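The Green Dish

My aunt left me three things when she moved out to Gerkumstead: a table, a kettle that whistles flat, and a set of dishes I wasn't allowed to hate.

I hated them. I'd been on the phone with her for all of two minutes and I'd already promised to use them every day, because she has this way of going quiet until you promise things. So I used them. Toast, noodles, the pea and mint soup I make when I'm feeling sorry for myself (which in April was most nights – don't ask).

The trouble with pea soup is that it remembers. You leave one dish overnight, just one, and in the morning it has drawn you a map. Little green rivers, little green back roads, running every which way from the top down to the bottom. I stood there with my coffee and I swear I found the road to her house.
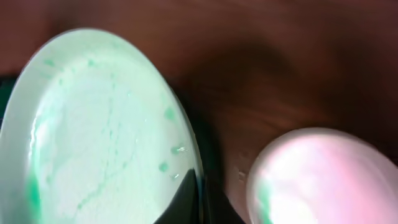 What the Map Said

I know how that sounds! But I'd driven that road the week before, all 261 miles of it, and I knew the bend by the Sitompul orchard when I saw it. I knew the long straight bit where the radio gives up. And down the side there was a row of tiny green drops, one on top of the other, just like the houses on her street going down the hill.

I called her. I said, "Your dishes are giving me directions."

She said, "Well, are you going to follow them or are you going to wash up?"

That's my aunt. She once sold 800 jars of pickles off the back of a truck and never told a soul what was in them.

I decided to wash up. I got out the green mat and set everything in the middle of the table, with the big black tray to catch the drips, and I told myself I was a grown woman with a job at Otico and a dental plan. Grown women do not read plates.

Then I looked at the next one. 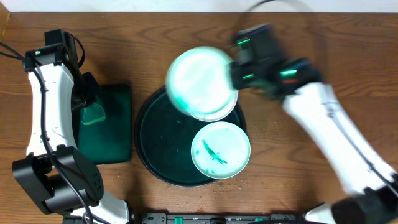

The tray, the plates, and the green streak I took for the river.

It went straight across the middle, bright as anything, with a few little spots lower down. The river at Gerkumstead does that. It cuts the town in two, and the spots would be the stepping stones where she taught me to cross without looking at my feet.

I put the sponge down. I got my keys, then I came back and wrapped one clean bowl in a dish towel for her, so she'd have something to eat out of when I got there. She'd given me the whole set, you see. I hadn't thought to ask what she was using.

She was using a saucepan lid. She'd made pea soup.

Comments

gelex_reader: I have the aunt. Mine is an uncle but I have the aunt.

mossandbutter: Read this at 6 a.m. and then went and looked in my sink. Just oatmeal, no messages.

pagethirty: The saucepan lid!! Please write the one about the pickles.

Last updated: April

Contact | © Gelex Short Fiction | Back to top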